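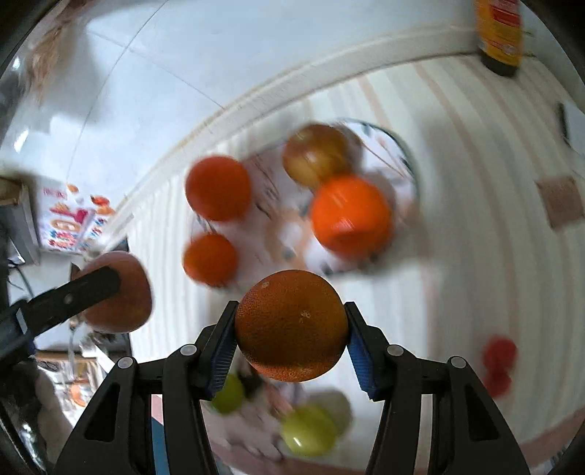 Shop > Handling > Grippers > Hand-held > Cistden two-jaw

Print this page | E-mail this page

We use cookies to remember your quote basket. OK | Change settings

Cistden hand-held gripper, two-jaw

Stock item. Ships from the Maldonado warehouse. Page updated December 1, 2020.

Price per unit $3,419, tax extra. Freight quoted separately, ask first if you're remote. Bench stand is not in that price, neither is the camera.

For teams collecting fruit and veg handling data by hand before they commit to an arm. Same jaw shape as the arm-mount Cistden, so what your people do by hand carries over when the arm turns up. Most customers buy in pairs, left and right. Same part number for both, no handed version.

What's in the box
Gripper, assembled
One set ribbed pads, fitted
One spare set ribbed pads
Hex keys, small tube of grease
Paper manual (the PDF is newer, use the PDF)

Not in the box
Camera and lens
Cables
Carry case
Logging computer
Anything to pick up

Pads

Ribbed is standard. Good on citrus, apples, anything with a firm skin. Smooth pads on request, same price, longer wait. Very ripe stone fruit – order the soft set and do a test run on your own fruit before you buy for the whole crew. We've been sent photos of squashed apricots and can't refund on those.

Pads are a consumable. Budget for them. Sirance run theirs hard and change pads every 200 hours, and that's the interval we now print in the manual. Wash in warm water and dish soap, no solvents. Solvents make them go shiny and they lose grip. Warranty doesn't cover shiny pads.

Linkage

Pinned black linkage, check pins for play at each pad change. If you can feel it click, it's due. Pin kits kept in stock. Don't swap in hardware store pins, the diameter is close but its not the same and you'll chew out the holes.

Planning your budget

The question we get most is why the quote came out higher than the page. Usually it's one of these:

Second gripper left off the first request. Two-handed work needs two, obviously, but one person pricing and another person planning the sessions and it slips through.

Spares. Put a line in for pads and pins at the start. Getting a second purchase order signed in the middle of a season is slow everywhere.

People's time. Bigger than the hardware for almost every site. Allow for setup, sorting and labelling, plus someone going back through the footage. Eulalia Ledesma at our end has a spreadsheet for this, happy to send it, blank cells are yours to fill.

Props. Real fruit goes off. Sounds like small change until you're buying trays of it every week. A mix of sizes and colours is worth paying for, odd shapes too. Plates, bowls and cloths from a second-hand shop are fine, patterned ones included – plain white benches only will come back to bite you later.

Camera. Wide lens recommended. Whatever you pick, buy the same one for every gripper, and buy them in the same order. Mixed batches have cost people a re-calibration.

Renting first

Can be done. Minimum rental four weeks, invoiced up front, half credited if you go on to buy. Rental units are used units with fresh pads. Expect scratches. Rental stock gets thin from April on, book before then if your harvest dates are fixed.

Pack pricing

Crew pack, four grippers, comes with a pin kit per unit and one shared tool roll. Price on request, depends on pads. Universities and public growers' groups ask for the education rate, need a letter on letterhead.

Will it work with a Mistov arm?

The arm-mount version will, with the adapter plate. The hand-held will not bolt to anything and please don't drill it. If you're planning on the arm later, tell us now and we'll quote both on one sheet, valid for your financial year. Adapter plates are made to order so get that one in early.

Lead time

Ribbed pads, from stock. Smooth or soft pads, allow extra, we'll confirm in writting once the order is in. Crew packs go out complete, no part shipments.

Returns

Unused, in the box, pads still clean. Freight back is on you unless we sent the wrong thing.

Quotes and rental bookings: Soledad Ibarra, sales desk. Put your delivery postcode and the number of grippers in the first e-mail, saves a round.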